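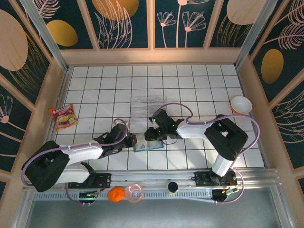
Tiled floor, panels on three sides. Snack bag left, white bowl back right, clear container in the middle.

Ticket 401 -- Larov display nook, tile floor + Clirkis panels
Status: open
Priority: normal

Problem: things tip or slide when set down near the right wall. Bowl is the worst. Clear container OK so far but I don't trust it.

Tuesday, first try. Wiped tiles with plain water, dried with a towel. No change, bowl still wandered. Checked grout with a fingernail, a bit proud of the tile in spots near the back. Could be the whole story, could be nothing.

Second try. Put the Tully level on the floor, front to back then side to side. Front to back fine. Side to side drops 3 mm toward the right wall. Shimmed under the wood border on that side, got it to 1 mm, ran out of shims. Ordered a pack of 30 from Plemik, the thin ones.

Panels: checked those too while I was down there. Leaf and flower print, no peeling at the corner posts. Left wall good. Right wall maybe bowed a litle at the bottom, need a straightedge, mine is at the other site.

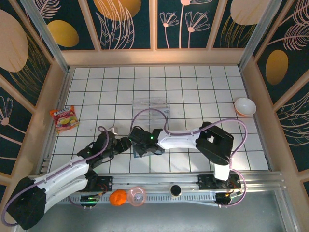 Third try, after lunch. Moved the bowl a hand's width off the wall and pressed on the rim. Rocks. Turned it a quarter, still rocks. So floor AND bowl maybe?? Swap in another bowl before blaming the tile again.

Snack packet stays put wherever, leave it on the left. Same for the orange ball-shaped thing and the small black cap on the front ledge -- do not move those, somebody already asked.

To do:
- shims, when the pack comes
- straightedge on right panel
- diferent bowl, same spot
- scrape high grout at back, 4 joints marked with tape underneath the border

Leaving open. Will update when shims are in.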